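About Utby Equipment Review

Utby is a small firm that tells people what a robot will cost them. We don't build robots, we don't sell them, and we don't take a finder's fee from anyone who does. Our customers are landscape contractors, property managers and a few growers who have been shown a very good demo and have until Wednesday to sign something.

We started because of a quote. One of our first customers had been offered a garden maintenance robot by a dealer, with a clean one-page price and a smiling payback chart on the back. The chart assumed the machine would work every day it wasn't raining. It left out the trailer, the spare batteries, the second charger and the person who had to drive the thing from one yard to the next. We spent a week putting those lines back in. The customer kept the old crew and bought a better truck.

That doesn't mean we always say no. Plenty of equipment earns its keep, mostly the dull kind that does one job on flat ground. But we read a proposal the way you'd read a used car ad, and we expect to be annoyed by page two.

What we do

Most of our work is budget review. You send us the quote, the service agreement and whatever the salesperson put in writing, and we send back a plan that covers 42 months. We picked that length on purpose. Three-year plans tend to stop just before the battery packs and the grippers need replacing, and we've grown suspicious of how often that happens.

We also look at simulation work. More and more vendors want to sell it as a first phase, before any hardware shows up, and it can be money well spent. A yard built in software is a cheap place to find out that an arm can't reach over a planter. It's also a place with no dog, no mud and no neighbor's sprinkler, and the invoice rarely mentions that.

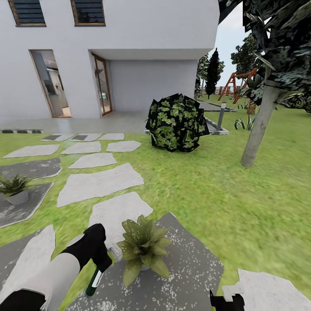

Should we pay for simulation before we buy a machine?

Pay for it if the vendor will write down what result would make them tell you not to buy. Otherwise you're paying for a sales presentation, and those used to be free.

Our house rule on this is simple. We want to know how many runs were made, how many were thrown out, and who decided. Noleck, our own review checklist, asks for those numbers on the first page. On one recent project the vendor advertised 2,000 simulated runs. The log we eventually got had 1,578 in it. There may be a fine explanation for the gap, and we're still waiting to hear it. In the meantime we advised the customer to hold back the second payment.

How we charge

We bill a flat fee, agreed before we start. If the review takes longer than we thought, that's our problem. We don't charge a percentage of the purchase, and we'd be wary of any adviser who does, as their paycheck gets bigger when your order does. Travel is extra and we send the receipts.

A standard review takes 4 weeks. We can go faster, but if a dealer tells you the price is only good through Friday, ask what happens on Monday. In our experience the price is still there, and sometimes it's lower.

Where we've been wrong

We told Bouazza Grounds to skip a pair of edging machines that we thought would spend the season in the shop. They bought one anyway and it has run fine. We went back through our numbers and found we had set the repair cost too high by copying it from an older model. We now get repair figures from owners of the same model, or we mark that line as a guess.

We were also too easy on Skerell, a leasing plan we once called fair. The monthly rate was fair. The return conditions were not, and a customer was billed for scratches on a machine that works outdoors among rocks. Lease returns now have their own section in every report.

Who we are

There are a handful of us, with backgrounds in equipment rental, insurance claims and commercial landscaping. One of us used to sell this stuff, and is the hardest on the brochures.

If you have a quote in hand, send it along with the full service terms. Please don't send the video. We open the office at 8 a.m. and close it when the phone stops ringing. May is our busiest month, so get in line before then if your budget is due by summer.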